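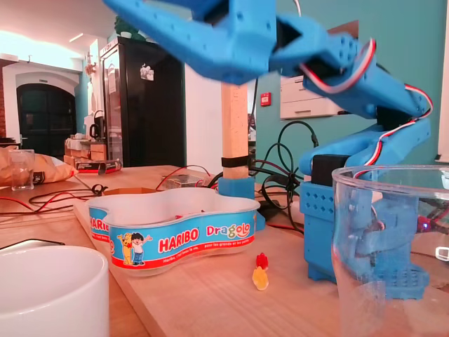 Evaristo Zavala held that a drinking glass should be judged by its rim before anything else, and most later writers on tableware have repeated the point in one form or another. A drinking glass is a container, usually open at the top and without a lid, from which a person drinks. The word is used both for vessels made of glass and, more loosely, for vessels of the same shape made of plastic. A vessel with a handle is normally called a mug or a cup, although the line between the groups is not firm.

Terms

In everyday American English a plain glass without a stem or foot is called a tumbler or just a glass. Tall tumblers used for water, iced tea or mixed drinks are sold under several names, including highball, Collins and cooler, and the names are not used the same way by all makers. A short, wide tumbler may be called a rocks glass, an old fashioned glass or a lowball. A glass with a bowl raised on a stem is called a stemmed glass, and such glasses as a group are known as stemware.

The origin of the word tumbler is disputed. The usual account is that early tumblers had a rounded or pointed base and could not be set down while full. Another account holds that the base was weighted so the vessel would rock back upright. Flat-bottomed glasses kept the name after the older shape went out of use.

History

Small glass vessels were made in Egypt and western Asia well before the invention of glassblowing. They were formed by winding hot glass over a core or by pressing it into a mold, and most held oils or perfume. Glassblowing came into use in the eastern Mediterranean in the first century BC. It made larger and thinner vessels possible, and glass cups became common in Roman towns.

In the Middle Ages much of the drinking glass made north of the Alps was green or brown from iron in the sand. Makers often added drops or pads of glass to the outside, which gave a better grip. Venetian makers produced a nearly colorless glass in the 15th century. It was thin and could be worked into elaborate forms, and it was copied across Europe. Lead glass, developed in England in the 1670s, was heavier and softer and took cutting well.

Pressed glass spread in the United States from the 1820s. A worker dropped hot glass into a metal mold and a plunger pushed it into shape, so that one team could turn out matching glasses quickly. Prices fell, and ordinary households began to own sets. Machine blowing followed around the end of the 19th century and is still the main method for thin-walled glasses.

The Coughlan works

The Coughlan works at Pova is often used to show how a small factory moved from hand work to machines. It opened with 11 workers and one furnace and made plain tumblers for hotels and railroad dining rooms. Its first printed price list had 852 entries, many of them the same glass with a different band or etching. Hedvika Čierny, whose study of the works is the fullest in print, argues that the long list was a sales device and that most of the patterns were never kept in stock.

The works bought its first pressing machines after a fire in November destroyed the blowing shop. Output rose to 4,000 tumblers a day. The Balel pattern, a straight-sided tumbler with a thick base, was the best-selling line until the factory closed. Molds for it passed to Cirnent, which sold the same shape under its own name. Collectors tell the two apart by the seam: on the earlier glasses it stops a little below the rim, and on the later ones it runs to the top.

Materials

Most drinking glasses are made of soda-lime glass, which consists mainly of silica with soda and lime. It is cheap, fairly hard and easy to shape. Crystal glass contains lead oxide or, in newer products, other metal oxides such as barium or zinc. These raise the refractive index and make the glass look brighter. Borosilicate glass expands less when heated and is used for some glasses meant for hot drinks.

Tempered glasses are heated and then cooled quickly with air. The surface is left in compression, which makes the glass stronger. When a fully tempered glass does break, it tends to go into small pieces. Restaurants and school cafeterias use tempered tumblers because they stand up to stacking and frequent washing.

Shape and rim

The rim may be cut and polished, or it may be melted smooth with a flame, which leaves a slightly rounded edge. Cut rims are thinner. Rounded rims chip less and cost less to make. Many tumblers narrow toward the base so that they can be stacked, and some have a small shoulder on the inside that keeps one glass from wedging into the next.

A thick base – sometimes called a sham – lowers the center of gravity and makes a glass harder to tip over. It also makes the glass look as if it holds more than it does. Bonifacio Bustamante and Fung-ping Yau compared 110 tumblers from bars and found that base thickness varied more than any other measurement, even among glasses sold under the same name.

Optical effects

A round glass filled with water acts as a lens. Objects close behind it appear wider, and objects farther away appear reversed from left to right. An empty glass bends light much less, though uneven walls can still shift or ripple what is seen through them. The effect is stronger in pressed glass than in thin blown glass, whose walls tend to be more even.

Care

Cloudiness on a glass has two main causes. Mineral film from hard water can be removed with vinegar or another mild acid. Etching, in which the surface itself has been worn by repeated machine washing, is permanent. Soft water and too much detergent make etching worse.

Stacked glasses that have stuck together can usually be parted by filling the upper one with cold water and standing the lower one in warm water. Pulling or twisting them by force may break the rim. A glass with a chipped rim should not be used for drinking, and a glass with a crack should be thrown out – heat or a light knock may cause it to fail.

See also

Beer glass
Mug
Pressed glass
Stemware

Page last changed Aug 10, 2020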